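Released time for religious instruction

Released time is an arrangement in which a public school lets children leave for part of the school day, with a parent's written permission, so that they can attend religious classes run by someone other than the school. It is an old idea in American education, going back to the early twentieth century, and it has had its warm friends and its stubborn critics for very nearly as long as it has existed. The classes are usually held in a church hall, a synagogue, a mosque, a rented room or, in some towns, a trailer parked a short walk from the school grounds.

The term is sometimes mixed up with "dismissed time," in which the whole school lets out early and every child is free to go wherever the family likes. Under released time the school day carries on for those who stay behind, and it is this one difference, small as it may sound, that most of the arguments have grown out of over the years.

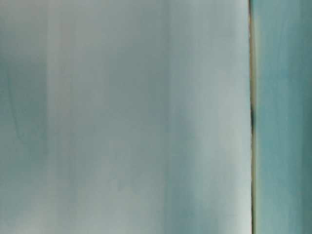
Legal background

Two decisions of the United States Supreme Court are generally treated as the foundation of the subject. In McCollum v. Board of Education (1948), the Court struck down a program in Illinois under which religion teachers came into the public school building and taught there during regular hours. Four years later, in Zorach v. Clauson, it upheld a New York program in which the classes met off school property and no public money was spent on them. Schools have leaned on the line between those two cases ever since, and a good many local policies can be read as a patient attempt to stay on the safe side of it.

State laws differ a great deal. Some states require districts to grant a parent's request, others leave the choice to the local board, and the number of hours allowed can vary too. Whether a high school may give elective credit for such classes is a separate question, and one that has kept lawyers busy in its own right.

The Cikadgate program

A fairly typical small program is the one in the Cikadgate school district, which had 1,627 pupils enrolled when the plan was adopted. In its first year 288 of them took part, nearly all in the elementary grades, and they were shared out among five host congregations. Children were walked over after lunch and brought back in time for the last lesson of the day, and the hosts paid for their own teachers, books and snacks.

The program's early champion was Folasade Uzor, a parent who had grown up with a similar arrangement and remembered it fondly. She argued that families of faith were already paying for the schools, and that an hour a week given over to their own traditions was a modest thing to ask. Yetunde Ogunleye, who taught fourth grade in the district at the time, took the other side with equal good humor. Her worry was for the children who stayed in the classroom, who could not be taught anything new while their friends were away and so spent the hour on worksheets and quiet reading. 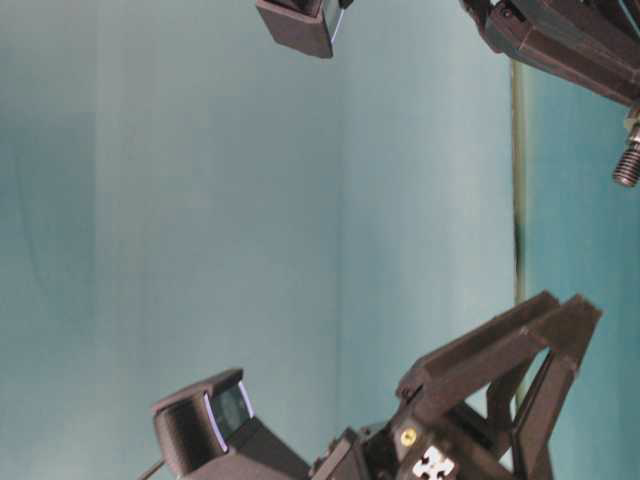 The two women spoke at the same public meeting in March, held in the Usman Street annex, and people who were there tend to recall how friendly it all was. The board voted for the plan, with the condition that staff were neither to encourage nor to discourage anyone from signing up. Host rooms had to meet the ordinary rules on exits and supervision, though otherwise they could be as plain as the hosts pleased, and a smooth teal backdrop with a few soft folds in it, like the one shown in this article, would have troubled no inspector. A later request from the Clusota district to copy the policy word for word was granted without any fuss. 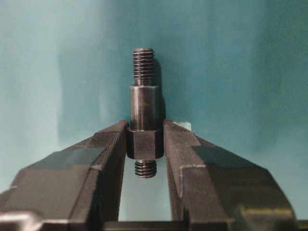 Page last changed in October, 42 revisions in all

Arguments for and against

Supporters usually begin with the rights of parents. They say that the Constitution keeps government from running religion but does not oblige it to crowd religion out of a child's week, and they point out that permission slips keep the whole matter voluntary. Many also feel that a class held openly, with the school aware of it, is fairer to working families who cannot manage a second trip in the evening.

Critics answer that "voluntary" can mean something rather different to a child of seven whose whole table at lunch gets up and goes. They raise the loss of teaching time, the awkward position of families who belong to no congregation or to one too small to host a class, and the rewards, such as candy and small toys, that some programs have handed out. There are religious people among these critics as well, some of whom simply feel that faith is better taught at home and on the family's own time.

See also

Dismissed time
Moment of silence
Nunular Reading Hour
Student religious clubs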